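Cusside Community Help > Home & Cleaning > Trash and recycling

Bin liner keeps sliding down into the bin, what am I doing wrong

Asked by melnyk_t
Viewed 274 times, 2 answers

Small plastic bin, the kind you keep on a desk or bench. I line it with those thin colored bags off a roll. Looks fine for ten minutes, then somebody drops in a heavy cup or a wad of wet paper towel and the whole liner goes down with it. Then I'm fishing around in the bottom with gloves on, which is gross.

Tried so far:
tape on the rim (peels, leaves gunk)
bigger bags (bunch up, half the bag hangs outside)
rubber band (snapped, prob a cheap one)

Bags come 50 to a roll and I'm going through them way too fast. Don't want to buy a new bin if I can help it. The bin gets emptied every evening and it's mostly dry stuff, scraps, packaging, the odd plastic cup. Thanks in advance, typing this on break so sorry if its a mess

Answer 1
Gerd Kramer
Wed 4 June

It's the air. You push the bag in, air gets trapped between bag and bin, bag never touches the bottom. So the first heavy thing stretches it and pulls the rim in.

What I do. Open the bag all the way first, give it a good shake. Put your fist in the bottom and push down into the corners, let the air come up the sides. Then fold the top over the rim, all the way around, at least 4 inches if you've got it. Less than that and it will slip whatever you do.

Too much bag left over? Pull the slack to one side, twist it, tie a small knot on the outside just under the rim. That makes the mouth of the bag tight. Costs nothing and you don't need tape. Takes a couple tries to get the knot in the right spot, too low and it does nothing.

My bench setup, white bin with a teal bag folded over the rim, spare blue one bunched up behind it, gloves and little scissors off to the left:
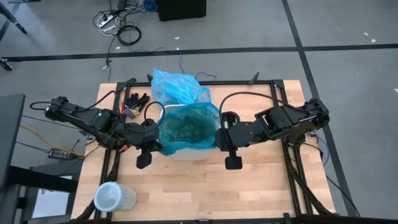 Do I have to cut the knot every time I take the bag out?
Leave the knot tied and slide the bag up off the rim with it. The knotted end goes in the trash along with everything else.

Other thing, bag size. Measure around the top of the bin with a string. Bag opening should be a bit bigger than that, just a bit. People buy by gallons and gallons tells you nothing about how wide the mouth is. I bought Clollel bags in the wrong size twice before I figured that out, ended up using them for packing shoes.

And get the gunk off the rim before you do any of this. Cooking oil on a paper towel, leave it a few minutes, wipe, then dish soap. Oil left on there will make the bag slide worse than before.

Answer 2
kumon_fan

just get a bin with a lid ring?? they have them at every store. had mine since September no problems

Comments on this answer (2)

melnyk_t: said I didn't want to buy a new one but ok

kumon_fan: oh missed that sry. big binder clips then, one each side. they get in the way when you empty it but they hold

Asker's update

Did the fist thing and the knot. Bag held all afternoon with two full coffee cups thrown in it, so going with that. String says my bags were way too wide, will look for the next size down when this roll runs out. Oil took most of the tape goo off, still one sticky patch at the back. Havent tried the clips. Marking Gerd's as accepted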